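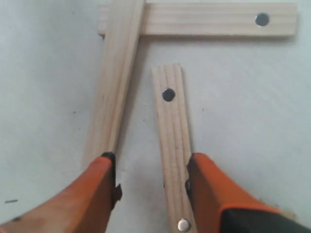 Ticket: HOA fee showing as monthly when it is annual
Opened by: Gallardo Realty, listings desk
Product: Losovik listing feed, outgoing to Kumis home search
Priority: set by us to High, changed by Losovik to Normal, changed back by us
Status: Open

Original report

Our homes in Zuvach Lakes carry an association fee that is paid once a year. We enter it that way. On Kumis the same fee shows up with "per month" after it, and the payment estimate on the page adds the whole yearly amount to every month of the mortgage. Buyers are looking at a modest three-bedroom with a carport and being told it costs more to carry than a house on the water.

We have 26 active listings going through the Losovik feed. 13 of them show the wrong fee period on Kumis. The rest look right, including a few in Zuvach Lakes itself, so please do not tell us it is the subdivision.

What we enter: fee amount, fee period = Annual, fee required = Yes.
What Losovik's preview screen shows: Annual.
What Kumis shows: Monthly.

We first noticed in October when a seller called to ask why we had told the whole world her dues went up. We had not.

Reply from Losovik support, 9:15 a.m.

Thank you for reaching out! This is usually a caching issue on the portal side. Please allow up to a day for the change to appear, then clear your browser cache and check again.

Our reply, 9:40 a.m.

There is no change to appear. The fee period has been Annual since the day each listing went live. Some of these have been up for weeks. I cleared the cache anyway, and checked on my phone, and had the front desk check on theirs. Monthly on all of them.

I would also like to know how a browser cache on my desk puts the wrong number in front of a buyer in another state.

Reply from Losovik support, 1:05 p.m.

We have checked your account and the feed is reporting healthy with no errors. As the data is leaving our system correctly, we recommend contacting Kumis about how they display it.

Our reply, 1:20 p.m.

"Reporting healthy" means the file was sent. It does not mean the file was right. Can someone please open the file and look at the fee period for one of the bad listings? I will contact Kumis too, but I have a feeling I know what they will say.

Kumis partner help desk, copied in by us, 3:50 p.m.

Kumis displays association fees exactly as received from the listing source. If no fee period is received, the system shows the fee as monthly by default. Please contact your feed provider.

Our note on the above

So that is what they said. Buried in there is the first useful sentence anyone has written on this ticket, the one about the default. If the period comes through blank, Kumis guesses monthly. I think that is a poor guess to make with other people's money and I have told them so. But it means the question for Losovik is simple: is the period blank in the file or not?

Log kept by the listings desk

The following is what we did on our own while waiting. I am putting all of it in the ticket so we are not asked to do it again.

Test A. Re-saved a bad listing without changing anything. Waited for the next send. Still Monthly on Kumis.

Test B. Changed the fee period to Quarterly, saved, waited for the send, changed it back to Annual, saved, waited again. Kumis showed Quarterly, then Annual. Correct! I was ready to be pleased about this. See Test C.

Test C. Same listing, next morning. Back to Monthly. Nobody in our office had touched the fee. The only activity on the listing overnight was that the agent added an open house.

Test D. Took a good listing, one that had never shown the wrong fee, and added an open house to it. I picked one of my own broker's listings so that the only person who could yell at me was down the hall. After the next send it went to Monthly.

Test E. Removed the open house from that listing. Stayed Monthly. So taking the open house off does not undo the damage, which would explain why some of the bad listings have no open house on them now.

Test F. Went back through the activity history for the bad ones. Every one of them has had an open house added at some point. None of the good ones has, apart from the one I broke on purpose in Test D.

Test G. Changed the price on a good listing (a real reduction, approved by the seller, not a test price). Fee stayed Annual. Changed the photos on another. Fee stayed Annual. It does not seem to be any old edit that does it.

Sent the above to Losovik at 10:30 a.m. with the listing numbers attached.

Reply from Losovik support, 2:45 p.m.

Thank you for the detailed information. Open house data and fee data are kept in separate sections and one cannot affect the other. We believe the timing may be a coincidence. Would you be able to provide screenshots of the issue?

Our reply, 2:50 p.m.

Screenshots attached, before and after, for Test D.

On coincidence: I can repeat this whenever you like. Pick any good listing on our account, tell me which one, and I will add an open house to it while you watch. If the two sections cannot affect each other, you have nothing to worry about.

I would add that we have an agent with two offers' worth of interest on a lake view home who has now spent a good part of her week telling callers that the dues are not what the website says. At least one caller did not believe her, and why would they. The website has a nice font and she is trying to sell them a house.

Reply from Losovik support, 4:30 p.m.

We have escalated this to our feed team.

Feed team, next day, 11:10 a.m.

Hi, picking this up from support. I opened the outgoing file for the Test D listing. You are right, the fee period is empty in it. The amount is there, the period is not.

When an open house is added we send a short update instead of the full listing, so that the open house gets out to portals faster. That short update includes the fee amount and should include the period. It looks like it was built against an older version of our fee form, before the period was its own field. The preview screen reads from the full listing, so it would have looked fine to you.

Until we have a fix, changing the period and changing it back (your Test B) forces a full send and will correct the listing until the next open house is added.

Our reply, 11:25 a.m.

Thank you. That is a real answer and I appreciate it.

A few questions, and I would like them answered one at a time and not with a link to a help page.

1. Does the short update drop anything else? If it was built against an old form, I do not see why the fee period would be the only casualty. I am thinking of the flood zone field, the one for age-restricted communities, and the pet rules, all of which were added to the form after we signed up.

2. Does this go to every portal or only Kumis? The others might leave the period off without guessing, in which case we would never have noticed.

3. The health page still says healthy. What would it take for that page to say something else?

4. Are other offices being told?

Feed team, 3:15 p.m.

1. Checking. Pet rules are fine. Age-restricted is fine. Flood zone I want to look at again.
2. All portals get the same short update. Kumis is the only one we know of that fills in a default.
3. The page checks that files were delivered and accepted. It does not compare contents.
4. I will have to ask.

Our note

"I want to look at again" on flood zone is not making anyone here feel better. We looked up our own listings on the other portals and did not see a wrong zone on any, but we did see blanks where I know we had filled it in. Listing numbers attached.

In the meantime I have told all agents not to enter open houses in Losovik themselves. They send them to the listings desk, we add them, then we do the Quarterly/Annual dance and wait for it to go out. Each one takes almost 20 minutes, most of it waiting on the send. It is a silly way to run an office but the fees are right as of this afternoon.

Feed team, 9:05 a.m.

Confirmed that flood zone is also dropped by the short update. We have a fix for both fields in testing. I can turn off short updates for your account today if you like. Open houses would then go out with the regular full send, so they may show up a few hours later than you are used to.

Our reply, 9:10 a.m.

Yes, please turn it off. I would take a late open house over a wrong fee any day of the week.

Check after the change, 4 p.m.

Added open houses to 4 listings, all Zuvach Lakes, all with annual fees. Fee period on Kumis after the send: Annual on each. Flood zone present on each. The open houses themselves took until after lunch to appear, as warned.

Reply from Losovik support, 4:20 p.m.

Great news! We're glad your issue has been resolved. We will now close this ticket. Please take a moment to rate your experience.

Our reply, 4:22 p.m.

Please do not close this. A feature has been switched off on our account. The fix is still in testing, and question 4 has not been answered. I will rate the experience when I have had all of it.

Status changed from Solved to Open by Gallardo Realty, 4:23 p.m.

Still outstanding

Release of the fix, with a date if there is one – "soon" is not a date.

Written confirmation from the feed team that no other fields are missing from the short update. We want the list of fields they compared.

Whether Kumis will show a blank period as "not stated" in place of monthly. Their help desk has sent us a form for suggesting features. I filled it in.

A repeat of Test D once short updates are turned back on. We will run it ourselves and post the result on this ticket.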